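About Cendia

Bin storage, block stock and parts handling for small assembly shops

Cendia designs, refits and maintains open-top bins and divided storage compartments for workshops that handle short runs of solid parts. We work mainly with bar stock cut to block length, machined blanks, spacers and wear pieces. Our customers are assembly shops, tool rooms and repair departments. We do not supply pallet racking, hanging storage or small-parts drawers, and we refer those inquiries to other firms.

What we do

The company has two lines of work. The first is new bins, built to the inside dimensions a customer gives us. The second is refitting, where we take in existing bins, straighten the walls, replace dividers and return them to service. Refitting accounts for the larger share of our hours in most years. A bin with sound walls and a marked floor usually has a good deal of life left in it, and the cost of straightening a wall is well below the cost of a new fabrication.

We also hold and sort block stock for customers who have no floor space for it. Blocks are received, checked for burrs and length, sorted by color code and put into compartments by job. The store carries 1,900 blocks at full capacity. When a job is released, its blocks are pulled, counted against the ticket and packed on edge in a carton with a card spacer between layers.

Background

Teodoro Valdovinos started the business in a rented bay behind the Aquino building, repairing steel tote boxes for a foundry supplier. The first dividers were cut by hand from leftover panel and held in place with angle brackets. Ramiro Figueroa joined to run the brake and the shear, and the divider design we sell now dates from his second year. It was given the name Prullinex for ordering purposes and the name has stayed.

The company moved to its present shop on Bruvska Road in December. The move took longer than planned, mostly on account of the shear, which had to be leveled twice. We have one fabrication area, one receiving door and one room for sorted stock. Receiving is open from 7:30 a.m. to 2:00 p.m.

How we build a bin

Customers ask about this often enough that a summary is included.

Walls are folded from single sheets where the size allows, with the top edge returned to stiffen it. A returned edge also keeps hands and cuffs away from a raw sheared line. Corners are welded on the outside and dressed.

Floors are bare metal unless the order says otherwise. Paint on a bin floor chips under block stock within weeks, and the chips travel with the parts. Rubber liners are available for finished pieces with a ground face. For ordinary blocks we advise against a liner: a block set down on rubber does not slide, and it has to be lifted again to be squared up.

Dividers are set taller than a customer generally expects. A low divider saves material, but blocks pulled toward it will ride up and end in the wrong compartment. We settled on a tall panel with a straight top edge for the standard range. Low dividers are still made to order.

Gray is the standard wall color. Other colors carry a longer lead time.

How blocks are arranged

The Prullinex layout sheet is supplied with every divided bin. It is one page and covers the following points.

Long blocks go against a wall or against the divider. A block lying diagonally across an open floor takes up far more room than its own footprint, and the next block put in will usually come to rest on top of it.

Colors are kept to one job per compartment where possible. Where two colors share a compartment, the sheet gives each color a side. Mixed compartments are acceptable for stock in current use and are to be cleared before a count.

Overlapped blocks are separated before anything is pulled from under them. Dragging the lower block out marks the faces of both.

Compartments are filled to no more than one layer for stock that is pulled by the piece. Full-depth filling is for storage only, and the limit is 50 blocks to a compartment in our own store.
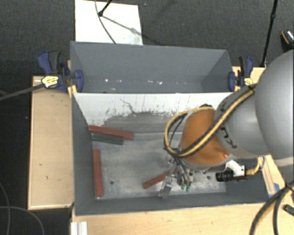

Biljana Ristić rewrote the layout sheet after a review of returned orders. The earlier version ran to four pages and allowed several arrangements for the same stock, with the result that two shifts in one shop could follow it correctly and still leave bins in different states. The present version gives one arrangement per block length. Older copies should be discarded.

Care of bins in service

Scuffing and dark smudges on a bare floor are normal and need no treatment. Raised metal does. Run a gloved hand or a flat scraper over the floor at each empty-out and file down anything that catches. Floors should be wiped dry after cleaning and left uncovered until the next filling.

Check the divider by pressing on it at mid-height with the compartment empty. Slight flex is acceptable. A divider that shifts at its base needs to come back to us or be re-fixed on site with the kit supplied - the fixings in the kit are not interchangeable with hardware-store bolts of the same diameter.

People

Teodoro Valdovinos - owner, estimates and customer drawings.
Ramiro Figueroa - fabrication, brake and shear.
Biljana Ristić - stock room, layout sheets, counts.
Vasilis Kovačević - refitting and site visits.
Rangi Partington - receiving, dispatch and invoices.

Site visits are made by appointment. Vasilis will need the inside length, width and depth of each bin, the heaviest block stored in it and a note of any compartment that is regularly overfilled. A sketch is sufficient. Visits within 100 miles of the shop are not charged separately.

Ordering and lead times

Standard divided bins are built in batches and generally leave the shop three weeks after the drawing is approved. Refits depend on condition. We inspect on arrival and send a written price before any work is done. Bins sent for refitting must be empty and free of cutting oil. There is a cleaning charge for bins received otherwise.

Dividers can be ordered alone for bins of other makes, provided that the walls are parallel to within 2 mm. Include a measurement taken at the top edge and one taken at the floor.

Orders for stored block stock received before 10:00 a.m. are pulled the same day. Questions about an open order should go to Rangi with the ticket number.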